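From: Ileana Zamfir
To: Lollumis list
Date: Monday, June 8, 2020
Subject: Re: [lollumis] Odds and ends from the play hall, are any of these yours?

Dear Magdolna, dear all,

Thank you so much for your message, and I'm sorry it has taken me the whole weekend to get round to it. I wanted to sit down with a proper cup of tea and answer every bit, because you had clearly put a lot of thought into it and I didn't want to fire off a "yes, fine" from the bus.

Magdolna Juhász wrote:

> Hello everybody,
>
> I have been trying to get the cupboard in the play hall into some kind of
> order before the children come back, and it is slow going. Everything that
> got left on the windowsills since the spring has been pushed in there on
> top of the dressing-up clothes. I have washed the clothes (the pirate
> waistcoat did not enjoy it) and folded them on the top shelf.
>
> What I don't know is what to do with the single things. A cup without its
> friends, one toy block, sunglasses, that sort of stuff. Do we keep them,
> and for how long? At Borora they give people 2 weeks and then it all goes
> to the charity shop, but they have a great many more people through the
> door than we do.
>
> Also, does anybody want the old picnic blanket? It is clean but it is
> ugly.
>
> Magdolna

First of all, the blanket. I'll have it, please! I don't mind ugly in the least, and ours went to live in the dog's basket in April and I don't think we shall ever get it back. If Oana wants it too she can have first refusal, as I know she was asking for something to put under the paddling pool.

Now, the single things. I do think two weeks is too short for us. Half the families only come every other week, and some of the grandparents less often than that, and it would be such a shame if somebody's favourite went off to the charity shop the day before they thought to ask. Could we say the end of the summer term for anything a child might be fond of, and a month for the rest? I'm not wedded to it. If somebody has a better idea I shall go along with it quite happily.

The sunglasses are the ones that puzzle me most, as they are such a bright blue that I feel sure I would remember them on somebody's face. Walid, I did wonder about your eldest? I seem to see him in something blue at the Vinimier picnic, though I may be mixing him up with his cousin, and if so please forgive me. They have dark lenses, if that helps anyone.

The cup is a see-through light green one, the tumbler sort without a handle. We used to have a whole stack of coloured tumblers for the squash, and I have an idea that Tamara bought them, or perhaps inherited them from the people who had the hall before. Tamara, if you still have the others in your kitchen, could this one please come home to you? And if you haven't, I vote we keep it for paintbrushes.

As for the toy block, it's a green one with two studs on it, and I'm afraid every house on this list must have blocks like that. My Filip had a great tub of them and I was still finding them behind the radiator when he was taking his exams. I'd suggest it simply goes in with the building things and we say no more about it, unless there is a small person at home who is heartbroken, in which case of course they must have it back.

I can't help with the metal bits at all. There's a long thin rod and a short round piece, and I haven't the faintest idea what either belongs to. I asked at home and was told the rod could be from a curtain, or a clothes airer, or practically anything, so that got us no further. Please would everyone have a look round for something that has started to wobble? I'd rather we didn't throw them out and then find in September that the puppet theatre won't stand up.

The drinks can I should think we can let go of without putting it to the list. It has a bit of dark blue down one side, if anybody feels strongly.

One more thing while I'm writing. Magdolna has done all this sorting by herself so far, and I don't think that's fair on her. I can come on Thursday afternoon from 3 and stay until supper, and I'll bring labels and the big marker pen. If one other person could manage an hour, we could get the shelves wiped and the puzzles checked as well. There were 99 pieces in the farm puzzle the last time I counted and the box promises rather more than that, so do look under your sofas.

If you recognise something, just reply here or ring me in the evening. I'll put names on things as the answers come in, and whatever is claimed will be in a bag on the hook by the door.

Much love to you all, and a special thank you to Magdolna for rescuing the waistcoat,

Ileana

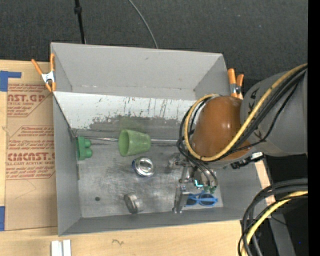 The single things, still looking for their owners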